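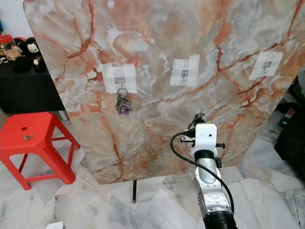 October, past 11 at night

Back from the club with a headache. The key-hanging task is supposed to be our big entry for Lerach, and I still don't see it. Three hooks on a board, keys go on the hooks. My six-year-old self could do that with jam on her fingers.

The plan says 400 practice runs before we train anything, then up to 1,000 if the first model is bad. It will be bad. We did 20 tonight and I threw out 6 of those myself when I went through the logs. The others wanted to keep them - "it learns from variety" - but a ring pinched at a silly angle is just a silly angle.

My other gripe is the marble pattern on the board. It's glossy, and I bet the shine will matter more than anyone wants to admit. I said so and got told Fiststead used something worse last year. Fiststead also came in next to last.

We're calling the thing Nulero now. It got a name before it got a working release on the fingers, which about sums up this group.

I did say I'd go again tomorrow. Need to bring the long screwdriver and ask for my extension cord back.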